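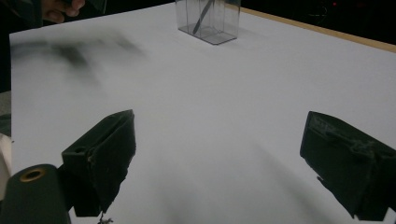 Speaker notes, Uzma Bhutto
Session 2: House rules for hand-held gripper work
Comley room, Feb 11, 2025

Open with thanks to the Flodholm people for the room. Say that the written rules are nine pages and I'm only covering the ones people ask me about.

Slide 1. Where these came from
We wrote the first set in May after comparing how the Nurnon and Yousafzai benches were being run. Same task sheet, two sets of habits. The rules apply to both benches now.

Slide 2. Before you start
Wipe the table. Check the finger pads and pull off any loose thread or grit. If a pad is torn, swap it and write the swap in the log. Only the objects on the task sheet stay on the table. Phones, cups and spare parts go on the shelf.

Slide 3. Hands
One person holds the gripper. A second person may reset objects between takes, and calls "clear" when their hands are off the table. Recording waits for the call. If a hand has to be in during a take, the task sheet must say so.
(Someone will ask about shadows. A shadow from an arm is fine. Don't move the lamps to get rid of it.)

Slide 4. Clear plastic
Clear boxes and lids need a slower approach. Come in from above, stop, then close. Read out entry 2347 from the log, the cracked lid, and pass the lid around.

Slide 5. When to stop
Stop if the fingers touch the table hard, if an object leaves the table, or if anyone says stop. Mark the take and keep the file. Please don't delete bad takes.

Slide 6. Sign-off
Logs go to me by the end of the shift. We keep them for 18 months.

Take questions. Leave the printed rules by the door.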